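Redoing the prayer timetable for the Derkerley mosque. Several people asked why the night prayer time moves so oddly in early summer, so I'm writing the method down in a thread.

Background: three of the five daily times are easy. Noon is the sun crossing the meridian plus a small margin. Afternoon comes from shadow length. Sunset is sunset. All of these work on any day of the year at our latitude.

The other two depend on twilight. Dawn prayer begins when the sun is a set angle below the horizon in the morning. Night prayer begins when it reaches a set angle below in the evening. Authorities differ on the angle. We use the same one our old printed timetable used, so the winter months won't change.
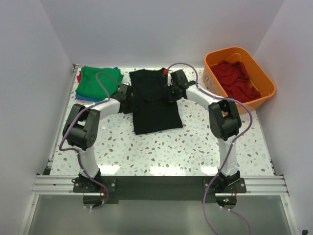 Two robot arms and a black garment on a speckled tabletop.

Around midsummer the sun doesn't get that far down here. The formula asks for the arccosine of a number outside its range and there is no answer. Gostis, the package we run, returns a blank cell. The old spreadsheet returned the previous day's value without telling anyone, so for years the chart had a run of identical times.

Common workarounds:
Middle of the night. Split sunset to sunrise in half, put night prayer before the midpoint and dawn after it.
One-seventh. Divide the night in seven, use the first and last parts.
Angle-based. Take the twilight angle over sixty as a fraction of the night.
Nearest latitude. Borrow times from a place farther toward the equator where twilight does end.

All of them give a usable number. None of them joins smoothly to the normal calculation. If you switch only on the days when the formula fails, the time jumps overnight. Our first draft had a jump long enough that Naima Lamrani thought it was a typo and sent it back with a red circle. 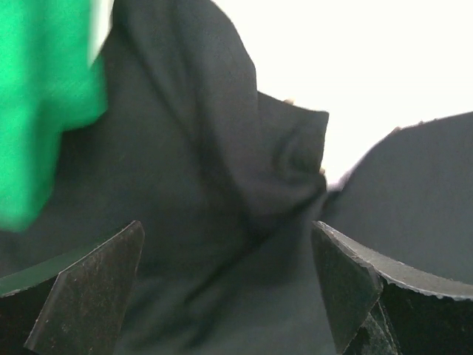
Fix for the jump: apply the one-seventh rule as a cap all year. Compute both times every day and take the earlier one for night prayer, the later one for dawn. The cap does nothing in winter. In spring it takes over before the formula breaks, and the handover falls on the day the two curves cross, so there is no step.

Cost of this: the capped season is longer than strictly needed. Kiprono Chege objected that on the extra days real twilight is observable and we are overriding it. That is correct. It went to the imam, who accepted the cap with a note on the timetable marking which days are capped. Those days will have a dagger next to the date.

Rounding. Start times round up to the next whole minute. Sunrise rounds down, as it closes the dawn prayer. The old sheet rounded everything to nearest, which could list a start time slightly early.

Clock changes. Compute in UTC, convert last. The old sheet added the hour by hand and one year the change was entered in the wrong row.

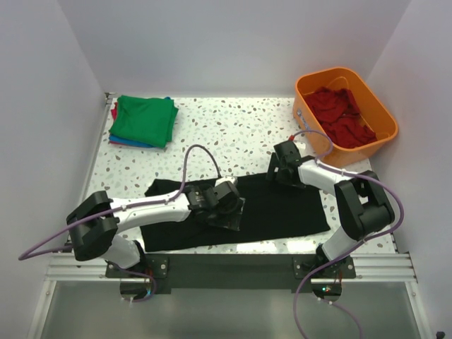

Checking was done by plotting the whole year for each prayer and looking at the shape of the curve before looking at any single value. A bad row shows up as a kink. For the night prayer I also plotted the uncapped times. That plot is a lot like the black cloth in the photo above, mostly flat, with the trouble bunched up in one corner. After the cap was applied, the kinks left were at the clock changes, and they went away when I plotted in UTC. Selorm Ametepe then worked 4 dates by hand from the almanac and matched every one.

Congregation times are a separate column and are set by people. Edeltraud Bachmann at the community hall needs those by September for the room bookings, so they get frozen first.

Printing: 226 copies, at Vũ as before. The Jovix display in the entrance reads the same file, so paper and screen should agree. If they don't, go by the paper and message me.

Still open: whether to print the method on the back. I'd like to. Celeste Coelho does the layout and says there is space for roughly 2 paragraphs if the phone list gets smaller type. Draft text is with her now.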